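Two grippers, one squeak, and a very long evening

September 26, 2023

So the left gripper started squeaking again. If you read my January post you'll remember I fixed that squeak (ha), and I was pretty smug about it too. I had a whole paragraph in there about how a dab of grease on the pivots was all it needed. I'd like to take that paragraph back, please.

For anyone new, I do laundry folding with a pair of hand-held grippers, the kind you squeeze and steer yourself while a camera on top keeps a record of what the fingers are up to. I call my pair Neso, both halves together, and I keep them running myself at home with a tray of little screws and more patience than I started out with. My log says 3,667 folds. Pants are the worst, shirts are okay, and I could do towels in my sleep.

Anyway, the squeak. It came in right at the end of the squeeze, when the fingertips are nearly touching, and only if I closed them slowly. Close them fast and you'd never know. My first thought was the pivots, same as last time, so I cleaned them and greased them and put the thing back together and it was quiet for 40 folds. Then it was back, and louder!

I called Ieuan Skyrme, who got me into all this, and made him listen to it over the phone. He had me hold the gripper up next to the speaker and squeeze it over and over while he went "again... again... slower." (My neighbor must think I keep mice.) He said it didn't sound like a dry pivot to him, it sounded like something rubbing sideways, and had I checked the bracket screws? I had not checked the bracket screws.

They were loose. Not falling-out loose, maybe a quarter turn each, but two on one side and none on the other, so the whole arm was leaning in a hair as it closed. Once I knew to look for it I could see the shiny line it had been wearing into the edge of the part next door. I took all four out, wiped the threads, put a tiny drop of threadlocker on each one and went back and forth tightening them a little at a time, the way you do lug nuts. Then I left it overnight, which was hard for me, I am not a leave-it-overnight person.

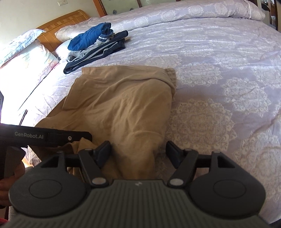 The fingertip pads were next on the list. I'd been putting that off because the replacements from Jesport come with the adhesive already on the back and you get exactly one try at sticking them down straight. The old set had gone slick in the middle, and slick pads are sneaky. They'll hold denim all day long and then a smooth cotton just slides out the minute you lift, and you squeeze harder, and then you wonder why your thumb hurts. I got the first new one on crooked. Of course I did. Peeled it, ruined it, opened the second pack. The trick (thanks again, Ieuan) is to close the fingers on a strip of cardboard so everything is square and then slide the pad up against that. I wish I'd known that nine dollars ago.

After pads I always redo the open and closed points. You let go all the way, save that, squeeze all the way, save that, and the two numbers had better match the ones on the sticker or something is off. My sticker says 818 for wide open. I got 900 the first time, panicked, sat down, had a cookie, and then found I'd pinched the cable under the strap so the thing wasn't opening the way it should. Moved the cable and tried it again. 818 on the nose!

Then I wiped both lenses. I know, I know, I should do it first. But I get grease on them every single time I work on the arms, so in my house it goes last. Microfiber cloth, no spray, and don't breathe on them either, I did that once and smeared lip balm across the whole left side.

I've folded a couple of loads since and there's no squeak so far. I'm keeping a pencil mark across each screw head and onto the bracket, so if one starts to back out the lines won't meet anymore. I check them when I charge the batteries. It takes a few seconds and I feel very professional doing it.

Still to do: the right one needs the same treatment before it gets jealous, and I've got a strap from Trirkeseck coming that's supposed to be easier on the wrist. If you've used one, tell me whether it stretches out, because my last one did and I ended up holding it on with a hair tie.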